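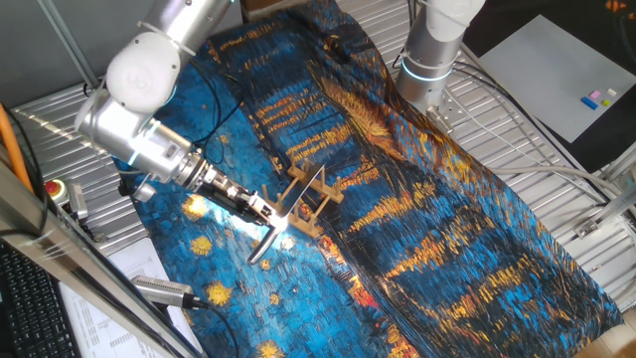

Dish rack on the painting cloth, pegs up, one pale flat item on its way into a slot.

December 22, 2025

Rack notes, mostly so I stop having the same argument with myself in February.

The light wood rack from Kirnesov stays. It sits low, and the pegs on both long edges hold a thin piece upright as long as it goes in straight. Go in at a slant and it leans on its neighbor like a commuter. Angled on the table is fine, I have given up squaring it to anything.

The Dervishi rack is back in its box. It cost 19 more and has 11 slots, of which I would trust the middle ones.

Tablecloth: the night-water one, blue and black with gold streaks and yellow stars. It was bought to make the table look less like a table, and on that count it has overdelivered. It creeps. The right side and the bottom are crumpled again, and the folds shine enough under the lights that silver things get lost among them. Ironing was proposed. Ironing was not done.

To do:
– clips for the cloth edge, the Hondetska kind, not tape
– oil the rack before the pegs dry out
– ask Ramach if the plain gray cloth still exists, or if it became rags
– put the silver pieces back in the drawer at the end of the day, all of them this time

Rack goes on the top shelf over the break – right way up, please.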